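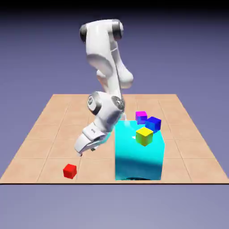

My sim setup: arm, cyan block, four cubes. Red one is the target.

Sim arm stops short of the cube on the table tiles, but picks from the block fine

Asked by Ashton Quinlan

I'm building a small arm in the garage and testing the pick routine in simulation before I cut any more parts. The sim model is a stock white arm, not my own, but the idea is the same – go over a cube, point the gripper down, drop, close, lift.

Magenta, blue and yellow on top of the tall block all work. Red down on the tiles doesn't. The arm swings over, tilts, starts down and then just hangs there above the tiles with the gripper empty. No error, nothing in the log except "goal not reached" after 500 steps. I've tried moving the red cube 4 cm closer to the base and got the same thing. Physics step is the default and I'm using the IK that came with Sistden. Started in October and I'd love to get past this part!

Answer by Bouchra Bouzid
Accepted

I'd bet on your IK seed. If you start every solve from the pose you used for the cubes up on the block, the solver has to fold the arm a long way to get down to tile height, and it can run into the elbow limit and sit there. Mine did exactly this (different arm, same solver) and I lost a whole evening to it.

Try this: add a waypoint 12 cm above the red cube, solve for that first, then use the answer as the seed for the low pose. Also print the joint angles when it stalls. If one of them is sitting right on its limit, there's your problem.

One more thing – the tall block is pretty close to where your wrist comes down. Turn on contact display and check that the collision shape for the wrist isn't bigger than the mesh you see. They often are.

Answer by Mahmoud Lahlou

raise the step limit. mine was 100 and it never got anywhere

Comment from Ashton Quinlan: It's at 500 already, and I let it run to way more than that last night. Doesn't budge.

Answer by Dariusz Zawadzka

Agree with Bouchra on the seed. I'd also check which height you're feeding in. If your target z is measured from the ground plane and the tiled top is raised above it, you can end up asking for a spot inside the table, or well over it. Easy to miss if the block cubes get their positions some other way.

Comment from Ashton Quinlan: Joint three was on its limit, so Bouchra gets the check mark. Added the waypoint and red gets picked now. My z was fine, but I found a hard-coded table height in there that I'm going to clean up anyway. Thanks both!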